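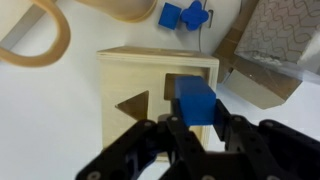
Wooden toys vs. everything else -- am I being a snob?

mapletoast
OK so my daughter is turning one in July and I've been down the rabbit hole of shape sorters. I had my heart set on the Lekota wooden one and then my mother-in-law showed up with a Brotalell that lights up, sings the alphabet and moos when you put the circle in. I smiled and said thank you and now it moos at me at 6 a.m. Do wooden toys really hold up better or did I just fall for pretty pictures of beige nurseries?

grumblebee60
We've had both. The wooden one outlived two kids and a dog. The singing one died after a bowl of oatmeal went in where the star goes. That said, my kids liked the singing one more, so take that however you want.

tansy_and_co
I'll be the bad guy. I think the wood thing is mostly for parents. My son has the Lekota and he used it as a step stool for 3 months before he put a single block in it. Cute step stool though!

mapletoast
lol, noted. Does it have the square hole problem? My sister says kids just shove everything in the square.

tansy_and_co
Oh totally. Square is the first one he got and for a long time it was the only one he cared about. Triangle made him furious, like throw-it-across-the-kitchen furious. A wooden block to the shin at full speed is something else, let me tell you.

oldporchlight
Day care teacher here, toddler room. I don't agree that it's just for parents. When the toy makes noise no matter what you do, a lot of kids quit sorting and just bang on it. With the plain ones they stick around longer. That's my room anyway, your kid may be different. Also look at Irkeck if Lekota is too pricey, we bought ours for the room and it's been chewed by everybody.

grumblebee60
Hmm, my youngest banged on the plain one plenty. I think some kids are bangers.

oldporchlight
Ha, fair.

pinecone389
Whatever you get, check the lid. We had a Grukisis set where the lid slid off if you looked at it funny, and my guy figured out he could skip the holes and dump the whole pile in. Smart, I guess, but there went our quiet half hour. I'd still buy used -- blocks wash up fine with a damp cloth and a little dish soap, just don't soak them. I soaked ours and the paint bubbled.

mapletoast
Good tip on the soaking, I would have 100% done that. I'm thinking we keep the moo machine at Grandma's house and get a plain one for here?

tansy_and_co
Sending it back to Grandma's is genius. Let it moo at her.

grumblebee60
Check the bottom for a volume switch first. Ours had one and it took me a year to find it.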